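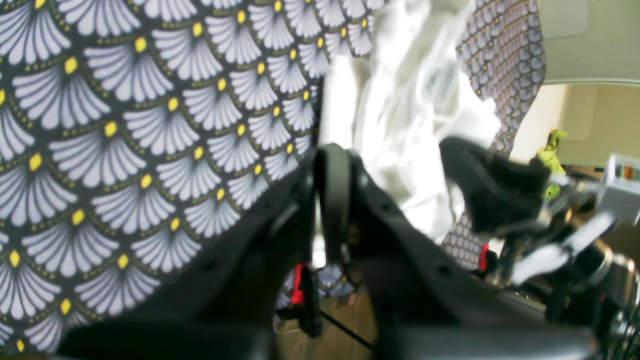 Jirnden Broadcast Logger, rack model

Records what went to air. Radio, telly, streamed panels, the lot. Built for newsrooms and the lawyers who have to ring them.

In stock: 9 units
Price: $3,184 inc GST, logger only
Annual support: $561 (optional, first year included)
Model no: JBL-2

If a complaint lands on Monday and the concerns notice says your presenter said something at 7.40 pm three weeks back, you need the segment, the captions and the time stamp in one place. The Jirnden keeps all three and locks them together. Search by word, by program, by presenter. Results come up as a list, click one, it plays from ten seconds before.

What it does
Four channels in at once, any mix of TV and radio
Captions saved as plain text next to the recording
Auto transcript for radio (English only for now)
Every file gets a checksum when it's written. Shows if anyone has touched it later
Legal hold button. Holds a segment past your normal delete date until two people sign it off
Export to a sealed bundle with a cover sheet, ready for your solicitor

What it doesn't do
Doesn't decide if something is defamatory. We get asked. Talk to a lawyer.
Doesn't pull clips off social media. The Onu add-on does that, sold seperately, see below.
Doesn't record phone calls. Different rules state by state and we're staying out of it.

Storage
Comes with 969 hours of TV at standard quality, a lot more if you're only logging radio. Two spare bays, take any ordinary 3.5 inch drive. Swap with the power on, no tools. When it gets to 90 per cent full it emails whoever you put down as contact. Put down a real person please, not the general inbox.

Retention
Set this on day one. Factory setting is 90 days which is too short for most stations. Limitation periods are longer than that and claims do turn up late. Ask your own legal people what they want, then type it in under Settings, Keep For. Changing it later only affects new recordings, old ones keep thier old date.

In the box
Logger, rack ears and screws
Power lead (AU plug)
Antenna lead, 2 m
Two network cables
Quick start card. Full manual is a download

Onu add-on
Software licence, one per logger. Saves web pages and public posts with the address and capture time printed on each one. Handy for corrections and apologies too, you can show when yours went up and how long it stayed up. Call for price, it's changing in August.

Delivery
Metro orders before 2 pm go same day. Regional allow a few days extra. NZ yes, anywhere else email first. Pickup from the Nondano counter is fine, bring the order number.

Warranty
Three years parts and labour, return to base. Drives are covered by the drive maker. Don't post us a drive that's under legal hold, ring first and we'll sort out a handover with paperwork.

Moving from a Zernodus recorder?
Old archives import ok from version 4 up. Earlier ones need converting, we do that in house, quote on request. Checksums start from the import date, not the orignal recording, so keep the old box.

Questions, demos, bulk pricing for networks: ask for Nafula Kirui in sales. Phones till 5.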